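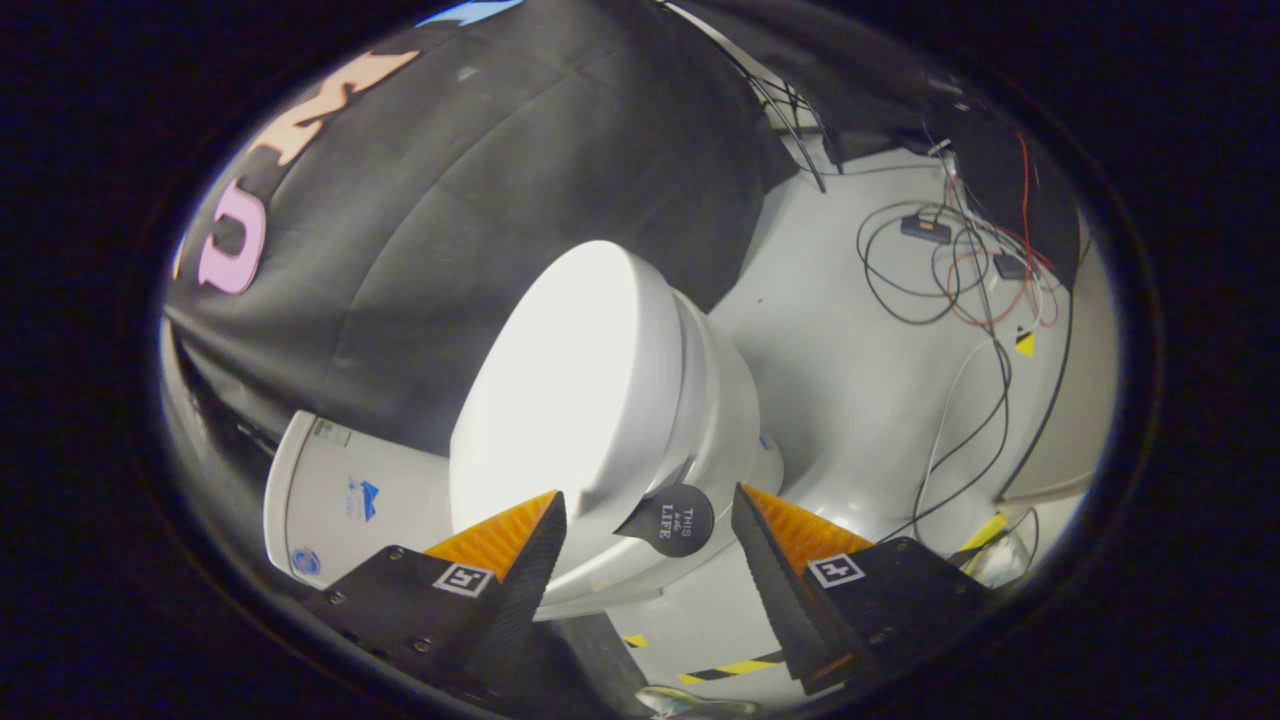 September
By Lorne Kowalchuk

My mother kept a framed verse in her bathroom for most of my childhood, something about sprinkling and being neat, and my father hated it. He thought a bathroom should be white and quiet and say nothing to anybody. They argued about it in the mild way people argue about things they enjoy arguing about, and the verse stayed up until the house was sold. I've been thinking about the two of them lately, and I find that after all these years I have come over to my mother's side.

What changed my mind was a sticker. It's a round black one, stuck on the front of a toilet bowl just under the lid, and in white letters it says "THIS is the LIFE." I have laughed at it more often than a grown man should. There are other stickers on the tank, one of them blue with a sort of mountain on it, but the one on the bowl is the one I'd defend in front of a judge.

I know the case against. My neighbor Emil Ruchti redid his bathroom over the winter and talks about it the way other people talk about a cathedral. Everything is put away. The soap is in a drawer! He told me that a sticker on porcelain is how you end up with a ring of old glue you'll be scrubbing at for the rest of your days, and he may be right about the glue. I once spent 2 evenings getting a decal off a refrigerator door with cooking oil and a plastic scraper, and I wasn't kind to anyone in the house while I did it.

But I think we have gotten awfully solemn about our bathrooms. You open a catalog and there they all are, pale as milk, with one folded towel and a twig in a jar, and I always wonder where those people keep the plunger. We spend a good part of our lives in that room. My own bathroom in Brekach is about 80 years old and has never once looked like a catalog, and guests come out of it smiling because there's a shelf of terrible paperbacks in there and a postcard of a goat.

A joke on the toilet does a small kindness, too, to the visitor who doesn't know the house yet. When my granddaughter was seven she was shy of every strange bathroom she met, and a silly picture on the wall would get her through the door when no amount of coaxing from me could do it.

So put the sticker on, I say. Wipe the spot down first and let it dry, press from the middle out, and keep the edges flat so the cleaning cloth doesn't catch on them. Emil can bring his own soap when he visits - he knows where the drawer isn't.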